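手持夹爪采集操作规范小组报告(节选)

三、规范是怎么一条条写出来的

刚进实验室的时候,我们三个人对“规范”这两个字其实没什么感觉,总觉得先把数据采回来再说。后来Kha Tô把十月份采的2,000段数据从头看了一遍,挑出61段没法用,原因五花八门,有的起始位置对不上,有的桌面在两段之间被人动过,我们这才老老实实坐下来写条文(写得很慢,光是“任务开始”怎么定义就吵了一个下午)。

第一版参考了Emmett Holloway老师课上发的安全清单,主要管人:手指不要伸进两指之间,换海绵垫之前先松开扳机,线缆不要横在过道上。第二版才开始管物,包装袋、托盘这类东西每段开始前都要回到登记的位置,托盘里不留上一段的物品。

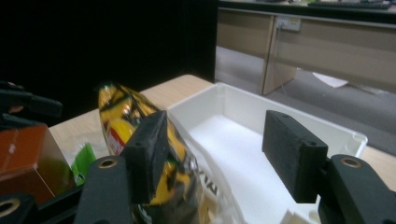
图3 零食袋与白色托盘,左侧指垫贴在袋身上

软包装是我们讨论最久的一类。袋子会皱,也会反光,夹得太急容易滑。Nga Nông建议指垫先贴住袋身,停一下再合拢,我们试过以后觉得很顺手,就写进了第7条。指垫的检查写在第8条:开工前看一眼表面有没有破损,螺丝有没有松,有问题就登记在Altis表格里,换好再继续。

目前按第二版规范采了1,030段,还在复查。特别感谢Thảo Đặng同学,条文的错别字几乎都是她改的!附录一是完整条文,附录二是登记表样张,欢迎下一届的同学接着往下改。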